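01/11/2020

Glaze notebook, back bench, Hollum studio

Coming back to the iron red problem after far too long away from it, and I want to get this down while it's fresh, so forgive the rambling. Birdie asked me again over tea why her red goes so lovely and warm on the small pots and so brown and liverish on anything with a wide shoulder, and I gave her my usual answer about thickness, and then I went home and didn't believe myself. So today I mixed a fresh batch properly, 900 grams dry, sieved twice, and left the old bucket alone with its lid on. (Darius, if you're reading, the old bucket is NOT for throwing out yet, I want to compare.)

The recipe is the one Yabsira brought back from her spring at Clelstead, copied out in pencil on the card above the scales. I had been using bone ash from the bottom of the bin and I do wonder about that bin. It's been there since before we had the good kiln. Fresh bag this time. The slop looked the same, but it settled slower, and I liked the feel of it on the stick much better.

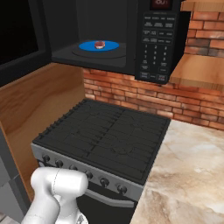
Dipped 6 tiles in the Jireš clay and hung them up on the rack to dry while I fussed with the kiln shelf. I tried three seconds for the thin ones and a good slow eight for the thick, counting out loud like a child playing hide and seek, and Christos came in halfway through and put me off, so the tile marked D is anybody's guess. I've left it in anyway. Sometimes the odd one is the one you want.

Firing plan is the slow cool Cristóvão keeps talking me into. Up as normal, then hold on the way down and let the iron do its work. I fired too fast all through April, I can see it in my own notes, and I was blaming the clay the whole time, poor clay. Kiln meter read 2730 at the start, writing it here so I don't lose it on the back of an envelope again.

Things still bothering me: the pinholes near the foot, which the fresh bone ash may or may not help. Also whether the Nidance sieve has a tear in it, because I found a speck or two in the second pass and would rather have found none. Yabsira says hold it up to the window. Will do that first thing, before unloading, if I can keep my hands off the kiln lid.

Birdie wants two of her shouldered jars in the next load whatever the tiles look like. I said yes, one thick and one thin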